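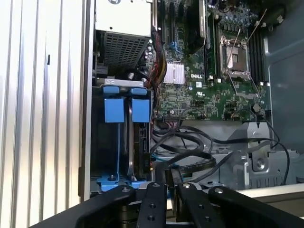
Pidlow Community Computer Room
Progress report to the Brukard Fund
July 15, 2022

Dear friends at Brukard,

Thank you for your patience while we pulled this together. It has been a full spring and an even fuller start to the summer, and I wanted to wait until the evening classes had wrapped up so I could give you the whole story instead of half of it.

The room on Jacquet Street has been open since April, two evenings a week and Saturday mornings. We had planned on beginners, and we did get them, but a good many people came in with one particular thing on their minds - a benefits form, a job application, a grandchild overseas they wanted to see on a screen. So we loosened up the lesson plan. The first half of each class still follows the Mavimora workbook, and the second half is open time, which has made for a much noisier and happier room!

Florian Gautier has taken over the Saturday sessions and has a lovely way with people who are sure they are going to break something. He has also rewritten the email handout in larger type, and we have gone through so many copies that we are printing it again.

On the money side, we have spent $1,525 of the $2,000 grant. The largest share went to workbooks and printing, then chairs, then the internet bill. We did not need the $500 we had set aside for rent in the first quarter, as the landlord kindly let us start late, and with your permission we would like to move most of it to bus passes for the fall. Several learners live out past the quarry and the fare adds up.

Two things are still behind. The Spanish handouts are only in draft, and the sign for the front door has not been ordered yet. I hope to have both settled before classes start up again, and I will write as soon as the fall schedule is set.

With warm thanks from all of us in Pidlow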